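# Why does cloth crumple?

Take a clean pillowcase and drop it on a table. It never lands flat. It falls in a heap, with hills and dips all over it, and if you drop it again the heap will have a different shape.

Cloth bends so easily because of how it is made. Most cloth is built from long, thin threads. In woven cloth, some threads go up and down and others go across, over and under each other. Each thread can bend, and the threads can slide a little where they cross. Paper can't do this. When you screw up paper, it cracks into sharp creases – cloth makes soft, round folds.

A raised bit of cloth is called a fold or a ridge. The low bit between two ridges is a hollow. Light reaches the ridges easily, so they look bright. Less light gets into the hollows, so they look darker. White or pale blue cloth is good for seeing this.

Wood is made of threads too, in a way. They are called fibres, but they are stuck firmly together, so a table top stays stiff. The lines you see in it are the grain. The dark round spots are knots, where branches once grew.

Soft folds of cloth first, then a pine table top with its grain and knots:

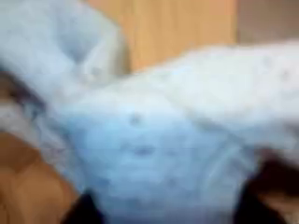
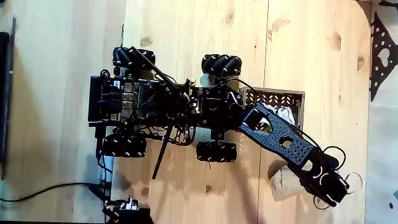
You can test folding at home. Find a tea towel, a sock and a sheet of paper. Squash each one in your hand and count to 12, then let go. Write down which one opens up most. Now try to smooth each one flat with your palm – the paper will keep its creases.

*Words by Rowena Dalisay*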